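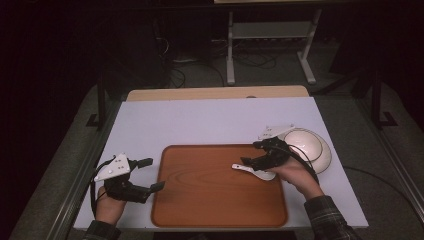
Tray Service at Rorkgate: Laying and Clearing

Residents and visitors are reminded that the tray service in the Savville dining room continues throughout the spring. The revised arrangements, which came into effect on March 11, 2019, apply to all meals taken on trays, including those carried up to the Fultau lounge.

Each setting consists of a wooden tray with rounded corners, a white bowl on a white plate, and a white spoon. The plate and bowl are kept together to one side while the tray is being laid, and the spoon is placed on the tray. Trays should rest flat on a board and should not be stacked while crockery is on them.

The House served 1,561 tray meals between December and the end of February, of which 566 were breakfasts. Demand has been greatest on the upper floors, and a further 100 spoons have been ordered from Rana to meet it. Until they arrive, residents are asked to return cutlery to the servery after each meal — spoons left in bedrooms are the most frequent cause of delay at breakfast.

Wooden trays must not be put through the dishwasher or left to soak. They should be wiped with a damp cloth, dried at once and stood on edge in the rack beside the servery door. Any tray with a split or lifted rim should be handed in for repair.

Requests for tray meals should reach the kitchen 2 hours before service. Enquiries may be addressed to Nazma Rathnayake, Catering Manager, at the Rorkgate office.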